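Home Issues Authors Search Download PDF

4. What the tidiness scores can and cannot tell us

4.1 The claim

The Brotness checklist has been sold to small workshops and shared studios on a simple promise. Score the floor once a month, act on the low scores, and people will trip less. The promise may be true. Our difficulty is that the evidence offered for it would look much the same if it were false, and we have found very little in the supporting material that would let a reader tell the two cases apart.

The original report by Declercq gives a drop in recorded trips over the first year of use. It gives no figure for hours worked on the floor, no figure for visitors, and no description of how trips were recorded before the checklist arrived. At least two of the sites replaced a paper accident book with an online form in the same month that scoring began. Anyone who has tried to fill in an online form while holding an ice pack will see the problem. A fall in reports is easy to get by making reports harder to file, and we would want that ruled out before giving credit to anything else.

4.2 Our own sample

We asked member workplaces of the Wilix network for their floor records and received 900 usable score sheets from 18 sites. Sheets were dropped if the room could not be identified or if the same sheet had plainly been copied forward with a new date. Copying forward was common enough at one site that we considered leaving the site out altogether. We kept it in, and the results in Table 2 are given with and without it.

Each sheet rates a room from one to five on four items: clear walkways, stored materials, wet surfaces and cables. The first three behave more or less as one would hope. Two people scoring the same room on the same morning seldom differ by more than one point. The cable item does not behave. Agreement was poor at nearly every site, and in two of them it was no better than we would expect if the scorers had been guessing.

Part of the trouble is the wording. The checklist asks whether cables are "managed," and the guidance note defines a managed cable as one that is "routed appropriately." Scorers were left to decide for themselves what that meant. In interviews, some told us that any cable touching the floor was a failure. Others passed anything that did not cross a marked walkway, on the grounds that a person cannot trip in a place where no one walks. Both readings are sensible. They give opposite scores to a very large share of ordinary rooms, in which the power strip is on the floor next to the bench and the leads run wherever they happen to reach. 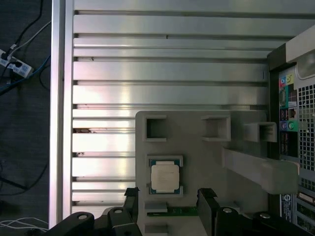 Figure 3. Power strip and tangled cables on dark gray carpet beside a ribbed aluminum panel.

Under the strict reading, a corner like the one in Figure 3 scores a one or a two. Under the lenient reading it cannot be scored until someone says where the walkway is, and most sheets have no floor plan attached. Several scorers had dealt with this by giving a three to everything. The middle score accounts for more than half of all cable ratings in our sample, and we suspect it mostly means "I did not know what to put."

4.3 Does the cable score predict anything?

Suppose we set the wording aside and ask only whether rooms with low cable scores had more trips in the following month. They did, slightly. The difference shrinks when room size is taken into account, and it disappears when we also allow for how many people use the room. Busy rooms have more equipment, more cables and more feet. A checklist is not needed to learn that more people will, between them, fall over more often.

The Mavton study is often cited against this view. Its authors had 500 trip reports to work with, which is a respectable number, and they found that cables were named as the cause in a sizable minority. We have no quarrel with the count. What concerns us is that the cause was chosen from a drop-down menu in which "cable or cord" came first and "other" came last, after a scroll. Hermans raised this point at the time and was told that the order of a menu was unlikely to matter. We know of no test of that opinion, and the wider literature on survey design gives good grounds to doubt it.

4.4 Cost

The usual reply is that scoring is cheap, so even a weak benefit is worth having. We are less sure. Sites told us that a monthly round takes a member of staff most of a morning once the sheets have been typed up. One site had bought 1,000 adhesive cable clips on the strength of a single poor score and was still storing nearly all of them in January. More seriously, two site managers said that they had put off replacing worn floor mats because the checklist, which has no item for mats, kept telling them that they were doing well.

4.5 What we would accept as evidence

It would not take much to change our minds. A trial in which rooms were assigned to scoring by lot, with trips recorded in the same way throughout, would go a long way even if it were small. So would a cable item that two strangers could apply and agree on. Nijs has proposed replacing the word "managed" with a plain question about whether a cable crosses the path between the door and the main work position. We tried that wording at three sites. Agreement improved, although the scorers knew that we were interested in agreement, and the result should be read with that in mind.

Until something of the kind is done on a proper scale, we treat the cable scores in our data as missing, and they are left out of the models in Section 5.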